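Power Strips at the Bench and on the Counter: Selection, Placement and Plug Handling

Compiled by Annag Gourlay
Updated 2026-04-06

Scope

These notes cover indoor power strips used on desks, craft tables, kitchen counters and light workshop benches. They do not cover outdoor cords, generator connections or fixed wiring. Where a manufacturer's instructions differ from what is written here, follow the manufacturer.

Reading the rating

Every strip carries a maximum current, usually printed or molded on the underside. In North America the common figure is 15 amps at 120 volts, a ceiling of 1,800 watts. For anything that runs three hours or longer, stay at 80 percent of that, or 1,440 watts. The rating applies to the whole strip. Adding outlets does not add capacity, and a strip with individual switches has the same limit as one with a single switch.

Add up the loads before plugging in. Wattage is on the label of each device. Where only amps are given, multiply by the line voltage.

Sample calculation for a sewing and craft table:

Iron, travel size: 714 W
Sewing machine: 114 W
LED task lamp: 8 W
Hot glue station, large: 496 W
Total: 1,332 W

The total is inside the continuous limit, with 108 watts to spare. A full-size iron would put it over. In that case the iron goes to a wall outlet on a different circuit.

Loads that do not belong on a strip

Space heaters, toasters, kettles, microwave ovens, air fryers, window air conditioners and refrigerators should go directly into the wall. Heating appliances draw close to the full rating by themselves, and the contacts inside an inexpensive strip are the weakest point in the path. Do not plug one strip into another, and do not plug a strip into an extension cord.

Placement

Set the strip on a hard, flat surface or mount it vertically. Carpet, bedding and piles of fabric hold heat against the body. Under a bench, fasten it at least a hand's width above the floor so that it clears mop water and swept dust. On a kitchen counter, keep it well away from the sink and the range, and never run its cord behind the range.

If the strip has a molded tab or keyhole slots for hanging, use a screw with a head that fills the opening properly. A nail lets the strip work loose after a few months of plugging and unplugging. Do not staple the cord to the bench. Use screw-down clips one size larger than the cord diameter.

Inserting a plug

Hold the plug by its housing. Line up the blades with the slots and push straight down with even pressure until the face of the plug is flush with the strip. A plug that goes in at an angle spreads the contacts on one side, and after enough repetitions the outlet will not grip.
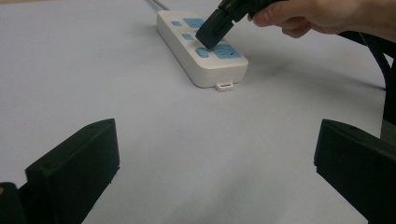
Removal follows the same rule in reverse. Switch the device off, steady the strip with the free hand, and pull the housing straight out. Rocking a tight plug from side to side is acceptable only in very small movements. Pulling on the cord strains the connection where it enters the plug, and damage there is often invisible until the cord fails.

Large plugs and adapters should go in first, at the ends of the strip where possible. A plug with a deep housing in the middle can cover a neighboring outlet or sit over a switch. Check that every switch can still be pressed with all plugs in place. If one cannot, rearrange. A short single-outlet extension rated for the strip's full current will move a bulky adapter out of the way, but use no more than one per strip and only for a low-wattage charger.

Individually switched outlets

Label each switch. Paper tape curls within weeks near an iron or glue gun. Polyester label tape holds up better. I mark the plug as well, on the flat of the housing, with the same word that is on the switch. Irusik and Nurkico tapes have both lasted on my bench. Sikder tape left adhesive on glossy plastic and took rubbing alcohol to remove.

Turn off the individual switch before inserting or removing a plug. This prevents the small arc that pits the contacts.

Cleaning

Unplug the strip from the wall first. Turn it face down and tap it to clear lint. Brush the slots with a dry, soft paintbrush. Wipe the body with a cloth barely dampened with water and a drop of dish soap, and leave it unplugged until fully dry. Do not spray any cleaner at the outlets. Compressed air tends to drive sawdust farther in, so use a vacuum with a brush nozzle in a workshop.

Inspection

I check mine every May, when the bench is cleared for painting. Replace the strip if any of these is found:

A plug falls out under its own weight
Brown or yellow marks around a slot
A body warm to the touch under a light load
A switch that crackles or does not click
A nick in the cord deep enough to show the inner insulation
A surge protection light that no longer comes on

Do not open or repair the body. Cut the cord off before discarding a failed strip so that it cannot be put back into service. The Zuvuneo storage bin under my bench holds one tested spare, with the purchase date written on the underside in paint marker.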